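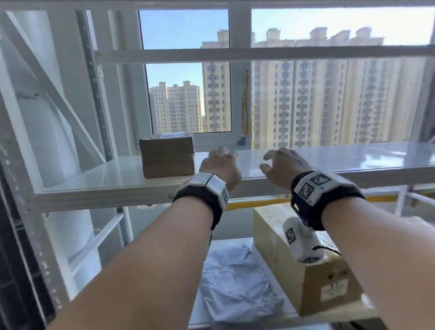
Item 4, window shelving, upper and lower levels. Left end marked L on the front beam.

STORAGE AND SHELVING INSPECTION: WUDVILLE PARCEL ROOM
Site: Flalia, Wudville
Form 18, revised May
Marks used: OK / FIX / NOT SHOWN (meaning I was told it was fine and saw nothing to back it up)

Comments are the inspector's. Please stop writing "noted" next to them and sending the form back. Write what was done.

1. Access and walkways
Clear path from door to shelving: OK
Comment: Clear at 9:50 in the morning, after I had called ahead. I would like to see it at 4 p.m. when the pickups stack up.
Door opens fully: FIX
Comment: Catches on the mat. Same comment as last time.

2. Floor
Free of loose tape, strapping and label backing: FIX
Comment: Label backing by the door. It is slick on this floor and it gets walked all over the building.
Level under shelf feet: NOT SHOWN
Comment: The last form says "leveled." With what, and by whom? Put a level on the front beam, both ends, and write down the reading.

3. Shelf rating
Load sign posted on or next to the unit: FIX
Comment: I was told 50 pounds per level. I was also told "way more than that." Neither number came with any paper. The order was placed through Csizmadia, so someone should be able to pull the spec sheet. Until then use 50 and treat it as a guess.

4. Window shelving, white metal unit
Upper level, items stable: OK
Comment: One brown box toward the left, set well back, with a flat white package on top of it. The package is a little bigger than the box and hangs over the edges. Small thing, but there is open shelf right next to it. Lay it flat on the shelf.
Upper level, items kept off the glass: FIX
Comment: The box is at the back against the window. I have heard that the window is "plenty strong." Maybe so. Fit a back stop and we can quit discussing it.
Lower level, heavy items low: OK
Comment: The big tan box is down here where it should be. Taped, and the shipping label faces out. Good. I did not lift it, so I am taking "heavy" on faith.
Lower level, box tops kept clear: FIX
Comment: Handheld device with a strap left on top of the tan box, with the strap trailing off the side. A loose strap is what gets snagged when a box is pulled out. Find a hook for it.
Soft mailers stored flat: OK
Comment: One white plastic mailer, lying flat, a bit crumpled. Mailers like this slide, and they go under boxes and get forgotten. A bin would cost very little.
Glare: FIX
Comment: The upper shelf is glossy and the window is large. Bright light comes straight back up off the surface. A matte liner was promised under work order 2394. The shelf is still shiny.

5. Reaching and handling
Straps, cords and cuffs kept clear of the shelf edge: FIX
Comment: Anything worn on the wrist with a cable hanging off it needs that cable clipped or tucked before reaching over the front beam. The rule sheet covers sleeves and jewelry and skips this completely. Add a line.
Step stool available: NOT SHOWN
Comment: "It's around here somewhere."

6. Anchoring
Unit fixed to wall or floor: NOT SHOWN
Comment: It stands in front of a window, so I want to know what it would be fixed to. The Fendaten setup guide was mentioned twice and produced zero times. Send the page.

7. Fire and exits
Extinguisher tag current: OK
Exit sign lit: OK
Comment: No complaints. Checked both myself.

Total lines on full form: 31, including the loading door sheet, which is attached separately.

Result: Pass with corrections. I would have held it over item 6 if the shelves had been fuller.

Follow-up: corrections to items 3, 4 and 6 before the next visit, with paperwork.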